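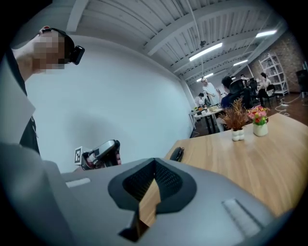

Progress on the Ornbridge meeting room has been steady over the autumn, and this report covers the work paid for by the second part of the grant. The long wall beside the table was filled and painted white in July. The ceiling panels and beams were left in place and given the same colour, more or less, and the light wooden table now stands along the wall with two potted arrangements on it, one dried and one of artificial flowers. Both came from the Loureiro shop, at no cost to the project.

Spending to 11/29/19 is as follows. The floor took the largest share, 640 pounds with fitting. The tables and desk came to 600 pounds, bought second-hand through Stodero, and paint and filler to 400 pounds. All three were within budget – the floor only just.

The cabling is behind. Power still reaches the middle of the room by a white cable laid across the floor, and this has to be dealt with before we open the room to groups. Sirkutstead have quoted for four new wall sockets and we have accepted.
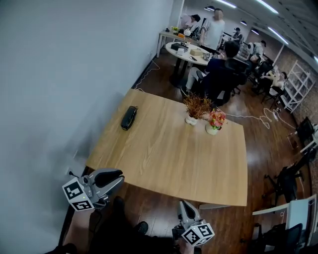

Next steps

Inês Carvalho will send the socket invoice when the work is signed off. We would also like to move the round white table nearer the long desk – this needs no money.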